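Olurley Dual-Port USB Charger Blocks: Two Weeks on the Power Strips

By Unathi Zulu
16/03/2021
Shares 178 | Comments 16

I bought the Olurley blocks to sort out the charging corner in our spare room. Between two phones, a tablet, a bike light and a speaker, we had a pile of old adapters in different shapes, and half of them blocked the socket next door. The Olurley set comes in solid colors, each block with two USB ports on the face. I paid for mine myself.

The first thing to say is that they are simple. There's no display and no button. You push one into a socket and plug in a cable. The corners are well rounded and the ports sit one above the other, so two cables can hang side by side without the plugs knocking together. Thick plugs fit too, though I had to trim the rubber sleeve on one old cable.

The colors turned out to be the part I use most. Green is for the phones, yellow is for the tablet, and the rest is whatever needs a charge. I stopped unplugging the wrong thing within a day or two.

Width is where you need to pay attention. On a slim strip the block is wider than the space you'd like to give it, and it can hang over the side. Two will go one after the other on neighboring sockets, but the fit is close.
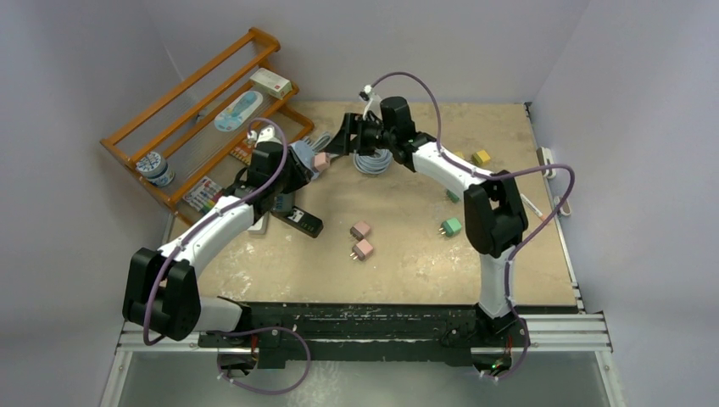
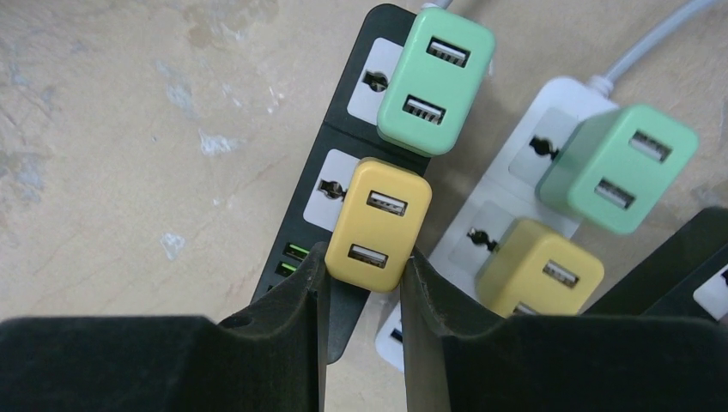 Mandla Ntuli wrote in to say the close fit put him off at first. He has a Zotimico strip screwed to the underside of his desk, and the overhang on one side meant the block pressed against the desk leg. He moved the strip over by the width of a thumb and has had no trouble after that. He would still like a narrower version, and so would I.

Grip is good once the block is seated. Mine needed a firm push the first few times — the pins were stiff — and pulling one out is a two-handed job if the strip isn't fixed down. The rounded shape doesn't help there. A ridge on each side would have been enough.

Charging speed is ordinary. With one cable in, my phone went from nearly flat to 100 percent over an evening. With both ports in use it took longer, and the block got warm but never hot. If you want fast charging, buy something else.

The older Skernero blocks I replaced were smaller, but they had one port each and came loose whenever the strip got bumped. I've kept one for travel.

I'd buy the Olurley set again for a fixed strip at home. Measure the space between your sockets before you order.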